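Features > Equipment > Capital Planning

Budgeting for a Two-Arm Bench: Where the Money Goes After the Quote

A quote for a pair of small robot arms usually runs to a page. The purchase file for the same pair, once it has been through finance, facilities and safety, runs to many more. The difference between the two is the subject of this article, and it is the part of the cost that first-time buyers most often miss.

The bench considered below is a common type: two arms over a wood top, used for sorting and handling small household goods.

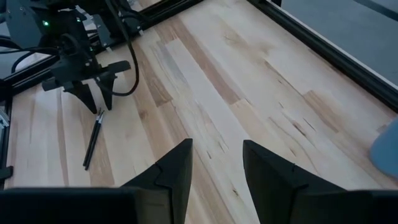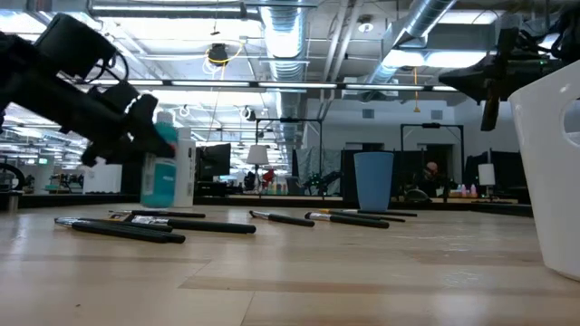 What the quote covers

A standard quote lists the arms, the grippers, the controllers and a basic software license. It may list one set of cables. It seldom lists the table, the frame, the lighting, the cameras or the parts to be handled. Buyers who compare vendors on the quoted figure alone are comparing perhaps half of the first-year spend.

Melquiades Chávez, who plans equipment purchases for the contract packing firm Korkoment, keeps a worksheet with 22 lines for a two-arm bench. The arms themselves take up two of them. "The rest is what makes the arms usable," he said. "If a line is blank, I want to know who decided it was blank."

Korkoment bought its first bench through the integrator Bornov. The file closed seven weeks later than planned. According to Chávez, none of that delay came from the arms. Four weeks went to a power drop that facilities had not scheduled, and the remainder to a change in the gripper order.

Grippers and fingers

Finger choice should be settled before the purchase order is issued. Two-finger grippers are the usual starting point for mixed goods, and the range of goods is what drives the cost. A finger that closes well on a cup or a bottle may do poorly with a pen lying flat on a table. Thin, flat items need a narrow tip and good control close to the surface. Wide items need opening distance. One finger set rarely serves both ends of the range equally well.

The practical method is to write the item list first. It should give the smallest, largest, heaviest and slickest item, along with any item that will lie against another. Brushes with round handles, for example, roll and overlap, and a picking test on a single brush says little about a pile. The vendor should be asked to quote against the list and to state in writing which items are excluded.

Fingers are wear parts. A spare set for each arm belongs in the original budget, where it is treated as part of the asset. Bought later, it comes out of operating funds and may need a separate approval.

The table

Tabletops draw little attention in planning and a good deal of it afterward. Wood tops are inexpensive, easy to drill and kind to fingertips that come down too far. They also move with humidity, and their grain can complicate vision work with items of a similar color. Metal tops hold flatness better and cost more. A coated top falls between the two.

Aluminum extrusion around the edge is worth its price on most benches. It gives clamps and brackets somewhere to attach and allows a camera post to be moved without new holes. Extrusion should be quoted by length with brackets and fasteners listed separately. Samarakoon, a reseller of bench hardware, reports that fasteners are the most frequent cause of a second order.

Cabling and cameras

Cable runs should be measured with the arms at full reach. A cable that is long enough at rest may pull tight or rub at the far corner of the work area. Allow for slack loops at the wrist and for at least one replacement of each moving cable during the first year.

Cameras should be priced as a system: camera, mount, cable, lens and the computer port it occupies. A fixed view beside the bench and a close view at the wrist answer different questions, and many buyers end up with both. Planning for both at the outset costs less than adding the second later, mainly in labor.

Floor space and people

A bench in a shared room carries costs that a bench in a closed cell does not. Desk moves, partitions, a marked keep-out area and a written risk review all take staff time. That time should be given a dollar value even when no invoice will be raised. Korkoment logged 127 staff hours against its first bench before acceptance, and Chávez now enters some 90 for each repeat.

Timing the request

The Jamevmont site, Korkoment's second, submitted its request in February. The request had three attachments: the item list, a floor drawing and a one-page statement of what would count as acceptance. Bornov's quote expired on 15 May 2021, and the order was placed before that date.

Chávez recommends holding the final payment until the arms have run the full item list on the buyer's own table. The vendor's demonstration table does not count for this purpose, and the purchase order should say so.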